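十二月の荷物

うちの下宿の大家はフラドゥンさんという。イリア・フラドゥン。家賃の催促は絶対にしないくせに、ジャムの瓶を返さないと廊下で咳払いをする人だ。

で、その冬、わたしは瓶を9個ためていた。まずいよね。台所の棚の奥に隠して、足音がするたびに鍋をがちゃがちゃやってごまかしていたんだけど、十二月のある晩、とうとうドアがノックされた。

「オレシアから手紙が来た」

瓶の話じゃなかった。オレシア・フェドルクというのは、フラドゥンさんが16のときに好きだった人らしい。封筒の消印はラークブリッジ。聞いたこともない町だ。手紙は三行しかなくて、最後に「あのプラムの味を覚えていますか」とあった。

「返事、書けばいいじゃないですか」
「字が汚い」
「じゃあ、わたしが書きますよ」
「おまえの字はもっと汚い」

失礼な! でも反論できなかった。結局ふたりで台所に座りこんで、夜中まで下書きを48枚もだめにした。天気の話ばかりで、肝心なことがちっとも出てこないのだ。

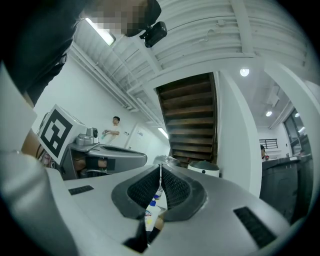

二　ジャム

翌朝、フラドゥンさんは手紙をあきらめて、プラムのジャムを煮ると言いだした。冬なのにどこで手に入れたのか、台所じゅう甘いにおいでいっぱい。

「瓶がいる」

来た、と思った。わたしは観念して棚の奥から9個ぜんぶ出した。フラドゥンさんは咳払いもせず、いちばん小さいのを選んで、袖でふたを磨いた。

郵便局まではわたしが走った。送料は1,589。高い! 窓口で中身を聞かれて「ジャムです」と答えたら、なんだか急に泣きそうになって困った。

帰ると、食卓に残りの瓶が並んでいた。ひとつだけ中身が入っていて、ふたに汚い字でわたしの名前が書いてある。まだ温かかったので、パンを切って、フラドゥンさんを呼びに行った。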